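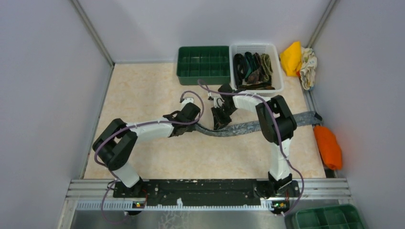
Hemming and Alterations FAQ

I get the same handful of emails over and over, so I've put my answers in one spot. I run a one-person alterations business out of my house in Asthorpe. If your question isn't covered, write to me and I'll try to get back to you by the next evening (slower in prom season, sorry!).

How long will my hem take?

Plain pants and simple skirts take 5 days. Lined things, formal dresses and anything with beading take longer, and I'll give you a date when I see it on you. If you need it sooner, ask. Sometimes I can squeeze you in and sometimes I really can't.

Do I need to wash it first?

Yes please! Cotton, linen and denim all shrink, and if I hem your new jeans before their first wash you may end up showing a lot of ankle. Wash and dry them the way you always will. Dry-clean-only stuff can come as is, as long as it's clean.

Do I have to come in for a fitting?

For dresses and jackets, yes. For pants you can mail or drop off a pair that already fits the way you like, and I'll copy the length from that. Bring the shoes you plan to wear. I mean the real ones – a "pretty close" heel has messed up more hems than I'd like to remember.

Can you let pants down instead of taking them up?

Depends what's folded up inside. Turn the cuff out and look. If there's a good inch and a half in there, we're probably fine. If there's hardly anything, I can add a facing of similar fabric on the inside, which buys you a bit more length. Old crease lines don't always press out, especially on dark cotton, so be ready for that.

Do you keep the original hem on jeans?

I do if you ask for it. It costs a little more and takes me longer, but I like the look much better. Please say so when you drop them off, once I've cut the bottoms there's no going back.

What about curtains?

Love doing curtains! Measure from the rod (or the rings, if you use them) down to where you want the bottom to land, and measure in a couple of spots because floors are rarely level. The longest panels I can handle on my table are 154 inches. Tiebacks and bands can be made from whatever we trim off the bottom.
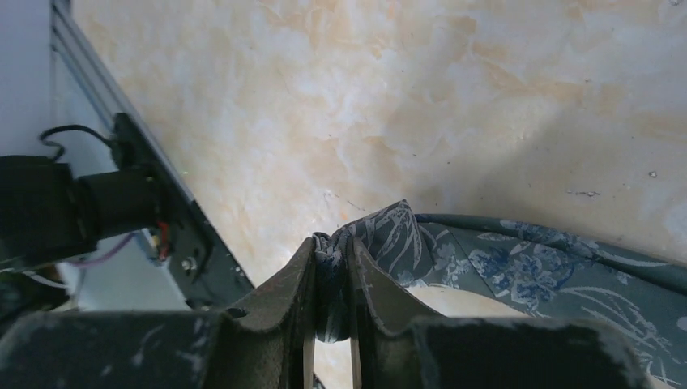 Light marbled surface, cream and gray with peachy patches.

Which thread do you use?

Mostly all-purpose polyester from Pawlak, a little shop in Carnard that matches colors for me. If you'd like cotton thread or something that shows on purpose, bring it along.

What if it comes back too long or too short?

Try it on within 8 days and tell me. Too long, I fix it free. Too short, I'll do whatever the fabric lets me do, and we'll talk about it.

Do you work on leather or fur?

No leather, no fur, and no wetsuits (I get asked!). My machine would never forgive me.

How do I pay?

Cash or check at pickup. Deposits are only for wedding dresses.

Last updated 18 June 2024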